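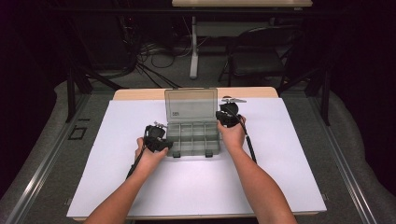

Workshop Tips: Recording Compartment Box Examples with Hand-Held Grippers

These notes cover small-parts organizers, the hinged plastic kind with a grid of cells inside and latches on the front. They are written for people recording demonstrations for the Nollow set with a pair of hand-held grippers. General bench setup is on the Skemero page and is not repeated.

Before the first take

Put a plain white sheet on the table and leave a margin of tabletop showing at the far side. Translucent gray plastic has weak edges on camera. Against wood grain the rim and the dividers tend to disappear, and the labeling step later slows down for no good reason. Tape the sheet from underneath if it creeps.

Wipe the box. Fingerprints on a smoky lid show up as bright smears under overhead light, and a model trained on a few hundred smeared lids can learn the smears.

Check that every divider is seated. A divider that lifts out halfway through a take makes it a different task, and the take has to be filed as a failure even when the lid closes correctly at the end.

Run each gripper cable down the forearm on its own side. Leave enough slack to reach the far edge of the sheet with the arm straight. If a cable crosses the sheet in front of the box, stop and reroute it.

Holding the grippers

Grip the body low and keep the fingers clear of the jaws. Fingertips near the jaws block the view of the contact point, and the contact point is the part of the recording that matters most.

Do not use a free finger to steady the box. It is a natural thing to do and it spoils the take. The arm that will replay the motion has two jaws and nothing else. If the box slides, push it back with a gripper and keep recording; a clean correction is worth having.

Squeeze the trigger at the speed you would like to see played back. Quick snaps are recorded as a jump between open and closed, with few samples in between.

Moving the box

Approach from the short ends, both sides together. Bring the jaws level with the base, below the rim, and pause before touching. The pause gives the labeler a clear boundary between reach and contact.

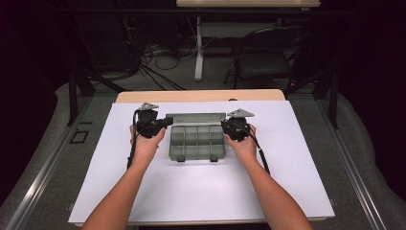
Grippers at the two short ends of the organizer, lid back.

Push from one side only when the instruction card calls for a rotation. A one-sided push turns the box around whichever corner drags most, and the result varies from box to box. With both grippers in play, hold the pressure even and let the slower hand set the pace.

Keep the lid fully back during a move. A lid standing halfway can drop when the base stops, which adds an event to the recording that was not asked for.

Closing and latching

Lower the lid with one gripper at the middle of its free edge. Using a corner twists thin lids and wears the hinge. The second gripper stays near the base and keeps it from sliding.

Close one latch, move across, close the other. Alternate the starting side from take to take. The early Rutherford recordings nearly all started on the left, and the policy trained on them would reach left even when that latch was already shut.

If a latch does not catch, try it again within the same take, up to 3 attempts. After that, end the recording and mark it as failed. Do not delete it.

Spacing the takes

Change the starting position of the box every take. Small changes are enough: a hand's width toward you, a slight turn, a little to one side. Return both grippers to the near half of the sheet before starting again so that the first reach is always visible.

Fourteen takes is a reasonable block. Past that, hands tire and the motions get shorter and sloppier. Put the grippers down, rest, and swap the box for a different size if you have one.

The Gosell batch of 1,017 takes was recorded in longer blocks, and the last few of each had to be reviewed one at a time. Most were usable. The review took longer than the breaks would have.

File notes

Write down the box type, the number of cells, and whether the lid started open or closed. Enter this before the take. Notes filled in at the end of the day are wrong often enough that the Sunday upload now rejects any take with a blank lid field.

Record parts-sorting takes under a separate task name, even if the same organizer is on the table. Empty-box and filled-box takes behave differently when pushed, and separating them afterward means watching every file.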